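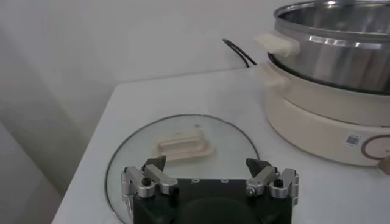 Abella Community Kitchen, Small Appliance Cooking Team
Progress report to the Gretent Fund, 19/04/2019

We have so much to share this time! The steamer part of the project has really taken off, and the bun table is now the one people ask for first when they sign up. Since our last report, 145 people have come through the beginner sessions, and we've handed out 233 recipe cards (the bun card had to be reprinted twice).

Spending on equipment stands at $2,903. Most of that went on electric steamers, with the rest on plates, tongs and a second shelf for the storage closet. We settled on steamers with a clear glass lid so that beginners can keep an eye on the food without lifting it, and they love that! The lid goes flat on the table to the left, the plate of buns goes on the right, and the steamer sits in the middle. Every table is laid out the same way now, which has made changeovers much faster.

Loading the basket gets its own lesson. Buns swell as they cook, so we teach people to leave space between them and keep the holes in the basket floor as clear as they can. Princess Yap wrote a lovely one-page guide to this, and it will go into the May packet.

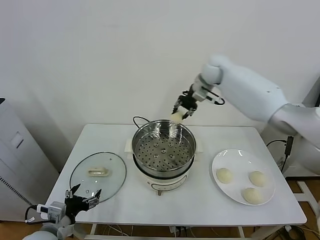 Virgilio Ocampo told us after his second session that he had always crowded his buns and then blamed the dough when they came out stuck together. He'd like a longer class with fillings included, and he isn't the only one asking.

We're still working on portion sizes. Three buns to a basket gives everyone enough room to practice placing them, but it does mean a second batch when the group is large, and the last people end up eating late. Lorna Tan is trying out a staggered start with nine learners to see if that helps.
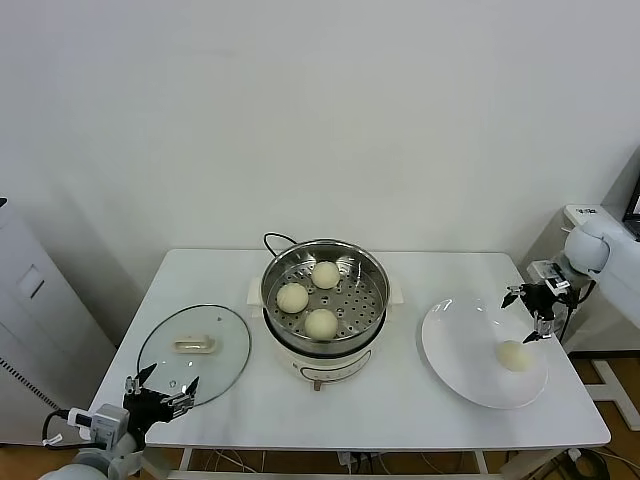 Plans for May

Two filling classes (pork and cabbage, sweet red bean), both led by Aileen Pangilinan.
Spare lids for the steamers, if the supplier can get them to us in time.
A first visit to the Bistance site, where Fionnuala Hanrahan has found us a room with plenty of outlets!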